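Setting a place on a small table

A narrow table can still hold a proper breakfast or lunch setting. Gerrit Van Hecke wrote these notes for the Rustden kitchen pages after years of eating at a tabletop 80 cm wide.

1. Wipe the table first

Crumbs under a cloth make bumps, and bumps tip glasses. Use a damp rag, then a dry one. Wait a minute before you put anything down.

2. Pick one bright cloth

On a pale table a strong color shows where the place begins and ends. Red works well and hides tomato stains. Felt or thick cotton stays put better than anything shiny. If the edge is scalloped, press it face down on low heat, or the corners will start to fold.

3. Lay the long things together

Chopsticks, knife and other long pieces go side by side, all at the same angle, on one part of the cloth. Keep the chopstick tips pointing the same way. The rest of the cloth is then free for a plate or a bowl.
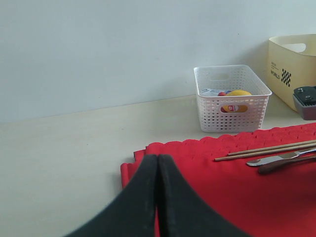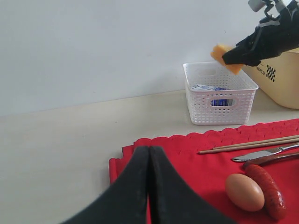

Chopsticks side by side on the red cloth.

4. Add the food last

A boiled egg rolls, so put it against something heavier — a sausage will do, or the rim of a plate. Greasy food should have a saucer under it if the cloth is hard to wash.

5. Washing and storing

Shake the cloth outside and wash it cold, by itself the first time. Red dye runs. Wooden chopsticks should be washed by hand and dried standing up, tips in the air. Don't leave them in the sink overnight.

I store cloths rolled, in a drawer 26 cm deep. Folded ones keep their creases, and a crease across the middle is enough to make a glass wobble.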